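# Teaching an arm to put the dishes away, month four

My kitchen cabinet has one shelf for bowls, and the bowls on it are stacked in an order that makes sense only to the person who put them there last. I have been losing that argument for years. So in July I decided to hand the job over to a machine, which would at least be consistent about being wrong.

The machine lives at Planel, the shared workshop on Alvarado Street, because it weighs more than my kitchen table would like and because my lease has opinions about bolting things to the floor. I pay 44 dollars a month for a bay and a key. For that I get a wall, a table, a lot of outlets and the right to be asked "does it do anything yet?" by people on their way to the laser cutter.

It does things. Whether they are the things I asked for is what these posts are for.

The task sounds like something you'd give a toddler to keep them busy. Put bowls inside bigger bowls. Put cups somewhere sensible. I bought plastic dishes in loud colors so I could skip the hard part of computer vision and go straight to the hard part of everything else.

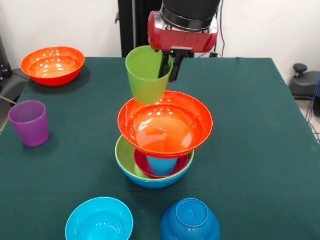
The software that decides what goes where is called Melto. I wrote it, so I get to be rude about it. Melto keeps a list of every dish it thinks it knows about, with a size and a place for each, and then works out a plan from largest to smallest. In the first version it believed that any object with a hole in the top was a container and any container was fair game. Technically a cup is a container. Technically a bowl sitting on top of a cup is "stacked." I spent an evening arguing with a list I had typed in myself.

The fix was to give each dish a second number for depth, plus a rule that nothing wide goes on top of anything tall. This took 3 lines of code and most of a weekend. I now look at other people's dish racks and see rule violations.

Gripping turned out easier than planning, which annoyed me, because I had budgeted all my suffering for gripping. Two fingers and a rim is a pretty good deal. You come down with one finger inside and one outside, close gently, and lift. A thin plastic wall flexes a bit and forgives you for being a few millimeters off. The trouble is that a cup held by one side of its rim wants to swing, and if you move as fast as the arm would like to, it will swing into whatever you just finished stacking. I cut the travel speed in half and then cut it again. The arm now moves like somebody carrying soup across a good rug.

I also gave it a view from higher up, looking past the arm and down onto the table. More viewpoints, fewer surprises, was the theory. What I got was a second set of opinions. The arm spends a fair amount of its life between the high camera and the thing it's reaching for, so Melto would lose track of a cup, conclude that the cup had ceased to exist, and cheerfully plan a route through it.

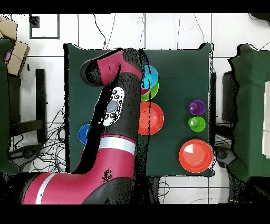
Nideo wrote in the comments last time that I should stop trusting any single look at the table and let a dish stay on the list until the software has failed to find it several times in a row. "Your robot has no object permanence," the comment went on. "Babies get it eventually. Give it a counter."

Fine. I gave it a counter. A dish now has to go missing for 4 looks before Melto will admit it's gone, and until then everybody drives around the spot where it used to be. I'd like to say I was on the verge of working this out myself. The log from that week has 734 lines in it and most of them say "cup not found," so I'll let you decide how close to the verge I was.

The other thing the high view taught me is that shiny plastic is a terrible choice under ceiling lights. Every dish has its own little bright patch, and the bright patch is white no matter what color you paid for. My color matching took one look at those and filed them as a separate category of object, very small and very round. For a while I had a robot that wanted to pick up reflections. I mask them out now, and I've stopped buying things because they look cheerful. 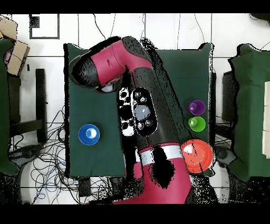 *Planel Shared Workshop — Robotics & Automation Club, members' build pages*

Which brings me to cups, the current problem. Bowls want to nest. You get one roughly over another and gravity does the paperwork. A cup has a much narrower idea of where it's willing to go. My plan was to have Melto park all the cups in a column at one side, out of the way, and deal with the bowls first. It's a decent plan right up until the bowls need the side where the cups are parked.

So I'm rewriting the order of operations again. The new version picks a single clear spot, calls it the stack, and refuses to put anything else there. Anything in the way gets moved exactly one time. I was very firm about that last part, having watched an earlier version shuffle the same cup back and forth until I got bored and went for a sandwich. It was still going when I came back. I've had jobs like that.

A few settings, for anyone building along:

- Grip force: the lowest value that still lifts the cup. Start lower than you think.
- Approach height: tall enough to clear the tallest stack you intend to build, and then add a cup.
- Tablecloth: use one, in one plain color, and pull it tight. Wrinkles have edges, and edges are interesting to software.
- Emergency stop: within reach of your hand, wherever you plan to stand. Try it before you need it.

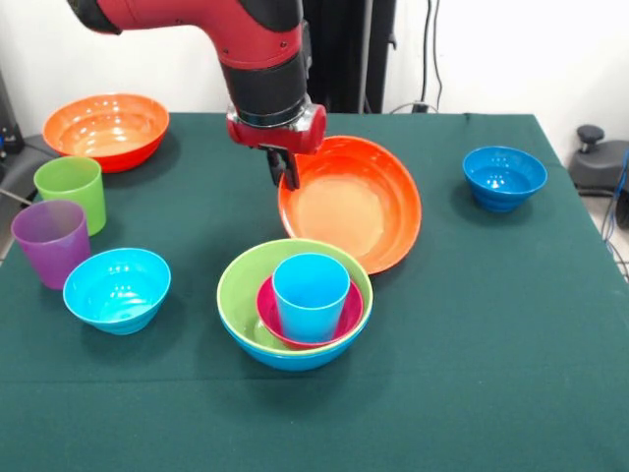
I also moved the starting layout around on purpose. For the first month I set the dishes out the same way every time, because I am a creature of habit, and Melto did well enough that I told people about it. Then I put one bowl on the other side and it fell apart completely. It had been getting by on my tidiness. Now I scatter everything before each run and try not to be helpful, and the success rate has dropped to something I believe.

Next up is letting it unstack, so that I don't have to reset the table by hand after every run. At the moment the division of labor is that the robot puts the dishes together and I take them apart again, and I did not start this project to end up with more dishes. If you have a good trick for getting a gripper finger between two bowls that fit snugly, put it in the comments. I've tried asking them nicely and I've tried a shim. The shim is somewhere under the bench.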